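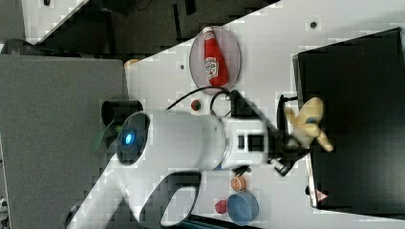
The yellow piece at the edge of the black box, with the ketchup on its plate behind.

21/12/2022
By Seo-ah Yeon

Yesenia Villanueva has a rule about ketchup. It gets a plate. "A bottle rolls," she says. "You lay it down on a bare table and you spend the afternoon chasing it. On a plate it has somewhere to be."

Villanueva looks after the kitchen pieces at Hekex, a lending library for play food, small cookware and table things. Families, preschools and a couple of theater groups borrow from it. The catalog stands at 2816 pieces, up from 2378 in June, and most of the growth is fruit. People give away fruit, she says. They hang on to the pans.

I asked her how a set gets put together, and she started with the table. She likes a white one. "You see everything on white. A strawberry on a wood table, you can lose that. On white it's the first thing you see." The table has small holes in the top, which she says she stopped noticing a long time ago, except when she is hunting for crumbs.

She lays a set out loosely before any of it is packed. Food goes near the thing it would be served in, but she isn't strict. "If I line it all up it looks like a store shelf and I stop looking at it. If it's spread around a little, I look at each piece."

What is she looking for? Mostly whether the sizes make sense together. She had a set come back from a preschool called Tolon last year with a note saying the children could not get the orange into the saucepan and were upset. "They were right. I changed the saucepan."

She also cares about color, more than she expected to when she took the job. A good set has a couple of greens that don't match. She finds that children will sort by green before they sort by anything else, and if all the greens are the same they get bored with it. Red is harder. There is always too much red, between the fruit and the ketchup, so she tries to put something blue close by.
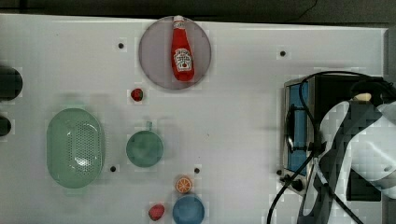

Laid out on the white table: ketchup, strawberry, green colander, orange half and blue bowl, with the toaster oven to the right.

The colander is the piece that gets borrowed most. Villanueva thinks it is the holes. "Kids look through it. They wear it. It's a hat, a shield, a boat. Once in a while somebody puts fruit in it." She washes colanders by hand with a soft brush and stands them on their side overnight.

Cut fruit is next. She would trade a lot of whole oranges for a good half orange. "With a half, you've already started cooking," she says. "A whole orange, you're still shopping."

The toaster oven was her choice too. She had wanted a full play stove, and priced one from a supplier called Ahn, but it took up too much room. A countertop oven sits at one side and leaves the rest of the table free. She likes that it has a real door to open.

Packing takes her 30 minutes for a full set. Bowls go in first and the fruit goes inside the bowls. The plates she wraps, since the clear ones scratch and then they look dirty no matter what you do. Anything yellow she checks twice - marks show up on yellow, and a borrower will always think they made them.

Labels are the part she doesn't enjoy. She tried a sticker system from Onex and the stickers came off in the sink. Now there is a list in the lid of each box, written by hand, and it works as long as people read it.

Does she cook at home? "Eggs," she said. "Toast." She was folding a dish towel while we talked and went on to the next one. The January sets were due out and she still had four to pack.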